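Food boat (also: paper boat, snack boat)

From the Counter Service pages, an encyclopedia of ordinary serving things, written by the people who use them

A food boat is a small open tray made of folded card or paperboard, used for handing over a single portion of something you'd rather not hold bare. Chips, mostly. Mine have nearly always had a doughnut in them, so this entry leans that way and I make no apology for it (there's a separate page on chip cones if you came looking for those). I worked a doughnut counter for six years and I still turn the boats over in shops to see how the corners are done!

Names

You'll hear boat, tray, open tray, snack tray and, from one supplier I used to ring, "scoop". In our shop we said boat, because "tray" already meant the big thing you carried the boats on, and shouting "tray!" across a busy counter got you the wrong one every time. I'll stick with boat for the paper thing and serving tray for the big thing all the way through.

Shape and making

The usual boat starts as a flat piece of card, cut and creased so the sides come up at a slant and the ends tuck in. Some are glued at the corners, some just lock together with a slit and a tab. Glued ones come ready made and stack inside each other like cups. The tabbed ones come flat and have to be popped up by hand, and I have spent whole quiet afternoons doing exactly that with the radio on. Rather nice, in November, with rain on the window.

The slanted sides are the useful bit. They give your thumb somewhere to go that isn't icing, and they let a round thing sit in the bottom without sliding about too much. A ring doughnut wants a boat a little wider than itself. Too snug and the glaze kisses the sides, and then half your topping goes home with the card.

Colour is a matter of taste. Plain brown is the common one and hides a butter mark fairly well. White looks smarter for the first minute and then shows everything. There are checked and striped ones too, which I think of as fairground boats.

Liners

A bare boat will do for something dry, but anything glazed really wants a sheet of paper in it. The liner stops the fat soaking into the card and, just as much to my mind, it lets you lift the doughnut out by the edges of the paper. Greaseproof and waxed papers are both used. Waxed lets go of sticky icing more kindly, though you shouldn't put it anywhere near an oven.

Liners are also where the decoration goes, since printing a flat sheet is cheap and printing a folded boat isn't. Hearts, newsprint, little slogans, smiley faces. We had a leaf pattern from a firm called Leitão for a couple of seasons and customers used to ask if they could keep a clean one, which they could.

There are two ways of laying them. You can press the sheet right down so it follows the sides, or leave the corners standing up in points. I'm a corners-up person. It looks generous, and the points fold over the top if someone decides to take theirs away after all.

On the serving tray

Boats are seldom carried singly if you can help it. They go out on a serving tray, usually dark plastic with a raised rim and a cut-out handle at the end, and dark is the right choice, as brown card and bright icing both stand out well against it. Fleria and Vusteck both made the sort we had, and I preferred the Vusteck for its grip, although the Fleria ones were easier to wipe down. 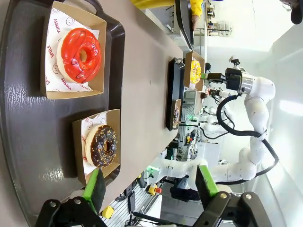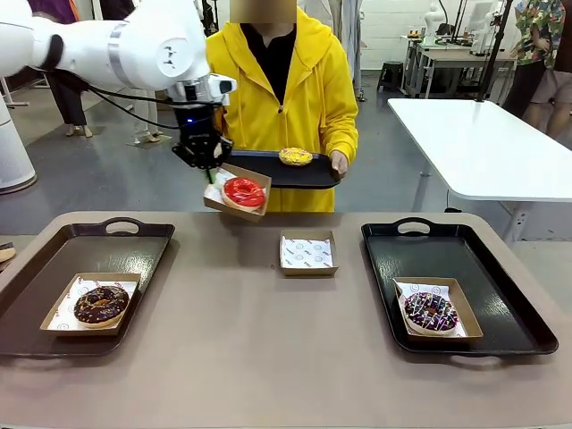
Glazed doughnuts in lined paper boats, with dark serving trays; the smiley-face liners are the cheerful sort.

Leave a gap between boats. Two to a serving tray is plenty if you're walking any distance, because they're light and they skate when you turn a corner, and a boat that skates into its neighbour will swap sprinkles with it. Put the sturdier toppings (nuts, a set chocolate icing) at the end nearest your body and the soft shiny glazes where you can keep an eye on them.

When you hand one over, hold the boat by its sides and not by the liner. The liner will come up and the boat will stay behind, and you'll be left holding a doughnut in a hankie.

Sizes

There's no proper standard that I've ever found. Suppliers go by number, by weight of chips, or simply by small, medium and large, and one firm's medium is another's small. Take a doughnut with you when you go to choose. I did this at the Zolalance trade hall and got some looks, but I came home with the right boats.

Keeping them

Flat and dry, in their wrapper, away from the fryer. Damp card goes soft at the folds first. A sleeve of 20 or so lives happily under the counter, and the rest can stay in the stockroom until wanted. Keep the liners in a separate box with a lid, or they curl.

Afterwards

A clean boat can usually go with the card. One with icing trodden into it can't, and waxed liners generally have to go in the general rubbish, though councils differ, so check yours.

See also: chip cone; doily; greaseproof paper; serving tray; tongs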